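Toy doughnuts and red plates - is a "matching" play food set worth the money?

Posted in Home & Play > Pretend Food
1,919 views

Batberg
I'm putting together a pretend café table and the shop keeps pushing its boxed set, plates included, as if children can't play with anything else. I already have toy doughnuts and a couple of red plates from two different places. They look fine to me, but I'm told the plates should be "sized to the food". Is there anything in this or is it just a way to sell more boxes? 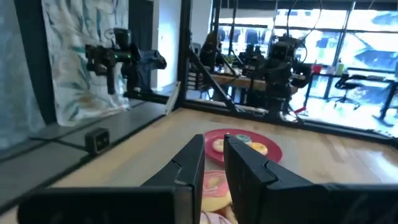 Three doughnuts on the round plate, pink one left on the table.

Also, does anyone bother with a table mat? The bare wood looks nice but I suspect things will slide.

Rokham
It's sales talk. I've never seen a child refuse a doughnut over the diameter of a plate. What does matter is the rim. On a flat plate the food gets knocked off at every pass, and on a deep one the small pieces vanish and somebody wails. Shallow with a bit of a rim is what you want. Mine have lasted 18 months and were sold as ordinary picnic plates.

I'd be wary of anything marked "anti-slip" too. I bought a mat like that from the same sort of shop and it slid about more than the plates did. A plain woven one is enough. 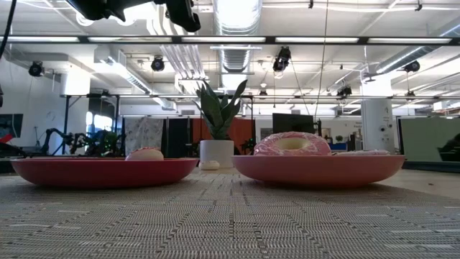 Filed under: Table layout

Devari
Mostly agree with the above, but I'd use two plates and put less on each. One doughnut tipped up a bit so the frosting and sprinkles show looks better than a pile, and it gives two children something each to serve. A snake plant in a white pot between the plates does for the café look. I'd only have a real one with older children, as they aren't good to chew - so keep it out of reach or skip it.

Not convinced by the 200 piece sets either. Most of that number is tiny bits.

Marar
just buy the set, life is short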